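Chapter 4
Surface Finishes for Wooden Furniture

4.1 Purpose of a Finish

A finish is a thin layer of material applied to wood to slow the exchange of moisture between the wood and the surrounding air. It also limits staining, reduces abrasion, and changes the way light is reflected from the surface. No common finish stops moisture exchange completely. A tabletop that has been coated on all faces will still gain and lose water over the course of a year, but the change is slower and the two sides stay closer to the same moisture content.

The second point matters more than beginners expect. If the top face is coated and the underside is left bare, the underside responds first to a change in humidity. The board then cups. Chapter 3 treated cupping as a result of the way the board was sawn; in this chapter it is treated as a result of uneven coating.

The terms "sealer," "topcoat," and "film" are used throughout. A sealer is the first coat and fills the open pores near the surface. A topcoat is any coat applied over the sealer. The film is the total dried thickness above the wood. Penetrating oils leave little or no film and are discussed separately in Section 4.5.

4.2 Classes of Finish

Finishes are grouped by how they harden. Evaporative finishes, such as shellac and lacquer, harden when the solvent leaves. They can be dissolved again by the same solvent, so a new coat bonds by partly melting the one under it. Reactive finishes, such as oil varnish, harden by a chemical change and cannot be dissolved again once cured. Each new coat must be given a scratched surface to hold onto. Water-based finishes are made of small droplets of resin that join together as the water leaves. They share some traits with both of the other classes.

The choice among them depends on use. A bookshelf receives little wear and almost no liquid. A table is exposed to heat, water, alcohol, and weak acids, and to objects that are slid across it. Shellac is damaged by alcohol and by alkaline cleaners and is a poor choice for a dining surface. Varnish resists both well but is slow to cure and difficult to repair in small areas.

4.3 Sources of Wear on Tables

Wear on a table is seldom even. It is concentrated along the front edge, where forearms and sleeves rub, and wherever small hard objects are set down and moved. Unglazed rings on the base of ceramic ware are abrasive. Wire goods can also leave fine parallel scratches if they are dragged when loaded. On pale woods these marks are hard to see from directly above and become plain under light from a low angle.
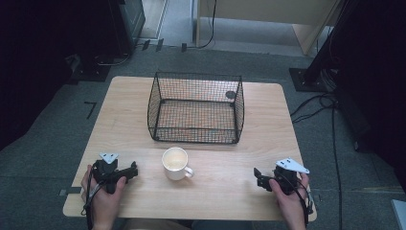
4.4 Measuring Resistance to Wear

In the shop exercises for this chapter, resistance to wear is measured by the rub count. A felt pad under a fixed weight is drawn back and forth over a coated panel, and the gloss of the panel is read before and after. One forward and one return stroke make a single cycle. The standard run is 300 cycles.

Each finish is tested on 10 panels cut from the same board. Panels must be stored together for two weeks before coating and then allowed to cure for 27 days. Shorter curing times give low results for oil varnish and should not be compared with values in the tables at the end of the chapter.

The method follows the one set out by Mellor and Chaudhary in their January workshop notes, with one change suggested by Yolanda Escobar: the pad is replaced after every panel. In the earlier form of the test a single pad was used for a full set, and loose finish picked up from the first panels acted as an abrasive on the later ones. The readings fell steadily through the set for this reason alone.

Gloss readings should be taken along the grain. A reading taken across the grain is lower on open-pored woods such as oak and ash, and the difference may be larger than the effect being measured. Record the direction on the data sheet next to the panel number.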